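Casach Television
Tuesday, July 17, 2018

1/ Casach Television is pleased to confirm that The Ferry Year will return for a second series this fall. The documentary follows the island community of Rusness through twelve months in which the timetable of a single boat decides when people shop, study, work and see a doctor.

2/ The first series was filmed over one winter and ended as the spring sailings resumed. Many viewers wrote to ask what became of the families they had met. The second series picks up in the same week and stays with the island until the following spring.

3/ There will be six episodes. Each runs for one hour, including breaks, and will be shown weekly in the evening schedule. The exact start date will be published on this account and in the printed listings once the fall schedule has been agreed.

4/ Rusness has a resident population small enough that the school, the store and the ferry office share one parking lot. The school had 12 pupils on its roll when filming began. Episode two is set almost entirely in its classroom and on the morning crossing that takes the oldest pupils to the mainland.

5/ Taking part in a documentary is a serious commitment, particularly for children. Every family featured gave written consent before filming, was asked again during the edit, and was invited to view its own sections before the program was completed. Two families chose to withdraw and do not appear.

6/ The series is told without a narrator. Viewers of the first series were divided on this point, and we have read the comments with care. The production team decided to keep the approach and to add short captions on screen where a date, a place or a family connection might otherwise be unclear.

7/ Episode one, "Slack Water," opens on the last sailing before a planned refit. The relief vessel is smaller and does not carry trucks. Over the hour we see how the store orders its stock, how the farms move their feed, and how one wedding party comes to be divided between two shores.

8/ Episode two, "The Early Boat," concerns the older pupils. From the age of 12 they board with host families on the mainland from Monday to Friday. The film gives equal time to the pupils, to their parents and to the families who take them in.

9/ Episode three, "Thirty-Three Moorings," turns to the harbor. A proposal to extend the pier would remove several of the 33 moorings now in use, some of which have been held by the same households for generations. The film records both public meetings in full sequence and gives each side the same opportunity to explain its position.

10/ Episode four, "Visitors," covers the summer season. In June the island receives its first day-trippers, and spare rooms, barns and one former chapel are made ready for guests. Several residents speak frankly about the income this brings and about the pressure it places on housing. 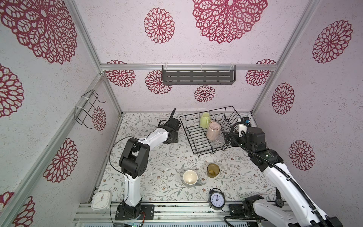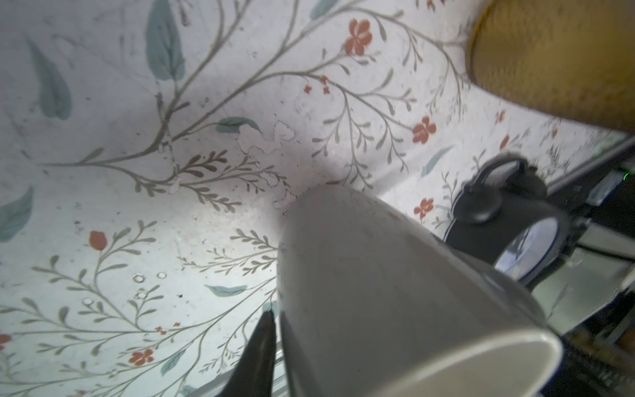
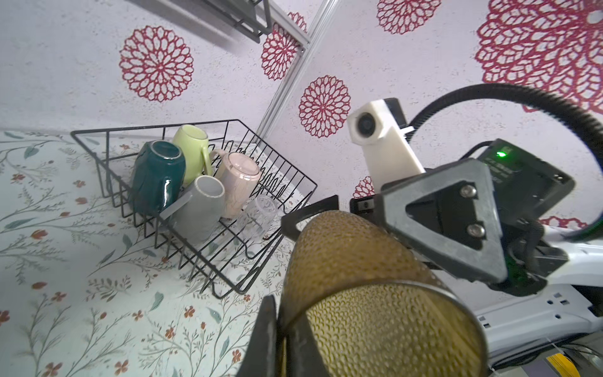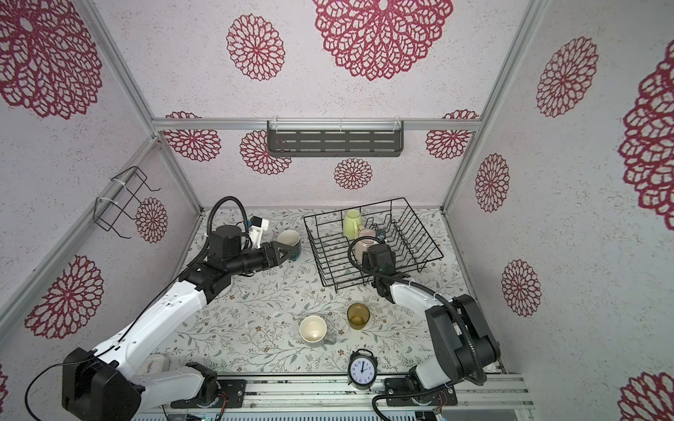

11/ Episode five, "Call Out," was filmed with the island's volunteer lifeboat crew. It includes one night rescue in heavy weather. No person rescued can be identified without having given permission, and some radio messages have been voiced again by actors. Where this has been done, a caption says so.

12/ Episode six, "The Count," brings the year to a close with the annual gathering of sheep from the northern hill. The work takes two days and needs nearly every able adult on the island. It is also the occasion on which those who have moved away are expected to come home.

13/ The series is made by Tang Pictures for Casach Television. Tang also produced the first series and the one-hour film Melent, shown on this channel last year, which looked at the closing of a rural bus route and the people who had relied on it.

14/ The crew lived on Rusness for the whole of the filming period. The production rented a house by the harbor, bought its supplies from the island store, and filmed on 70 days spread across the year. Long stretches were left free of cameras at the request of residents, including the two weeks after a funeral.

15/ A number of viewers have asked why a community would agree to be filmed a second time. The matter was put to an open meeting in the school hall before any contract was signed. Residents asked for three changes to the way the first series had been made, and all three were accepted.

16/ The first change was that children under ten would not be interviewed alone. The second was that house interiors would be filmed only by appointment. The third was that the island's own name for each place would be used on screen, with the official map name given beneath it in smaller type.

17/ The third of these proved the most demanding. Several places on Rusness have more than one local name, depending on which end of the island the speaker comes from. After discussion with residents, the captions follow the usage of the person speaking at the time.

18/ Music for the series was recorded in the former chapel mentioned above by players from Rusness and the neighboring mainland villages. It consists of fiddle, accordion and voice. A list of the pieces used in each episode will be posted here on the morning after broadcast, in reply to earlier requests.

19/ Subtitles will be available on all six episodes at first showing. An audio-described version will be offered at the same time on our catch-up service. We apologize again to those viewers who had to wait for audio description during the first series. The arrangements that caused the delay have been replaced.

20/ Some speech in the series is in the island dialect. Earlier test screenings carried subtitles only for those passages, and residents told us they found this uncomfortable. In the finished version no speaker of English is singled out for subtitling. Viewers who prefer subtitles may switch them on for the whole program.

21/ The first series remains available on catch-up until the second begins. Viewers who are new to The Ferry Year may start with either one. The opening minutes of the new series introduce each household again, and no knowledge of earlier events is assumed.

22/ A shortened edition of episode two will be offered to schools. It runs for 39 minutes and comes with printed notes for teachers on island life, transport and living away from home. Schools may request it through the education page of our website. There is no charge.

23/ Please note that episodes five and six contain material that some viewers may find upsetting. Episode five includes distress at sea. Episode six includes the handling of injured livestock. A spoken notice will be given before each, and written guidance will appear in the listings.

24/ Members of the press may request preview copies of the first two episodes from the Casach press office. Copies of the remaining episodes will be released as each is finished. We ask that reports do not reveal the outcome of the pier proposal before the third episode has been broadcast.

25/ We also ask members of the public to respect the privacy of those who appear. Following the first series, some households received uninvited callers, and letters were addressed to children by name. Correspondence for any participant should be sent to the channel, which will pass it on where the family wishes to receive it.

26/ Those considering a visit to Rusness are advised that the ferry is small and that residents have priority on certain sailings. Rooms must be booked before travel. Camping is not permitted near the harbor or on the northern hill while sheep are being gathered.

27/ A public screening of episode one will be held in the school hall on Rusness before the television broadcast. Places are reserved for residents and for former residents returning for the evening. A second screening, open to all, will follow on the mainland, and details of how to apply for seats will be posted here.

28/ Questions about the series may be left in reply to this thread. The viewer relations team will answer during office hours. Complaints about any program should be made through the form on our website so that they can be recorded and given a full written response.

29/ A first trailer will be shown this weekend, after the late news, and will be placed on this account the same evening.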